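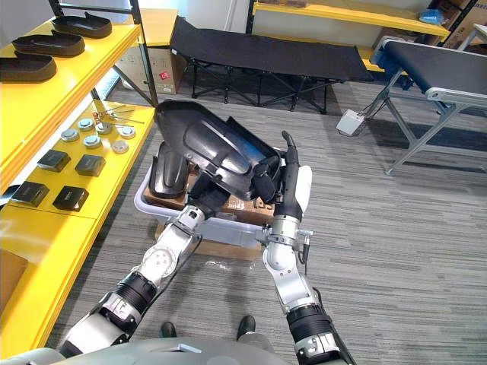

Walczak to move molded trim parts to new numbering on 7th April

Parts distributor Walczak will change the part numbers on its molded plastic trim range on 7th April. The change covers 1,077 items out of the 2,768 in the company's current catalog. Metal brackets, fasteners and electrical parts keep their present numbers.

The old numbers were carried over when Walczak took on the Umetti and Rustico lines. Both used a five-digit code, and in a number of cases the same code was assigned to two different parts. Counter staff have been telling them apart by a color suffix that does not appear on the bag label.

Under the new system each number starts with a two-letter line code, UM or RU, followed by the original five digits and a single letter for the finish. G is gloss, M is matte and T is textured. Left-hand and right-hand versions of a part, which previously shared a number and were split by a note on the order form, will be listed separately.

"The most common wrong shipment we have is the opposite-hand part," said Gordon Penner, catalog manager at Walczak. "The customer orders correctly, the note gets dropped between the order screen and the pick list, and the part comes back."

Orders placed under the old numbers will be accepted until the end of July. The order screen will convert an old number where there is only one match. Where there is more than one, the order will be held and the customer contacted by email to confirm line, finish and hand. Standing orders will be converted by Walczak and a revised copy sent to the account holder.

Bag labels will change as stock is replaced, so parts with old labels will continue to ship for a time. Packing slips will show both numbers during the changeover. Molded-in numbers on the back of the parts refer to the tooling and are not affected. 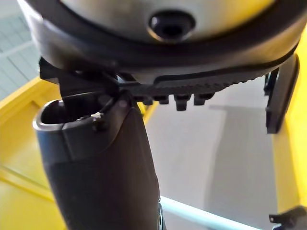
Underside of the housing, with the recess near the center.

The return period for wrongly supplied trim parts stays at 30 days from delivery. Returns must quote the number printed on the packing slip. Parts that have been painted or drilled are excluded, as before.

Customers who import the price file into their own stock software will need the new layout, which has six columns in place of the previous four. The added columns are for finish and hand. Pivumik, which supplies the catalog software, has posted a conversion table in the trade account download area. A printed cross-reference can be requested from any Walczak counter.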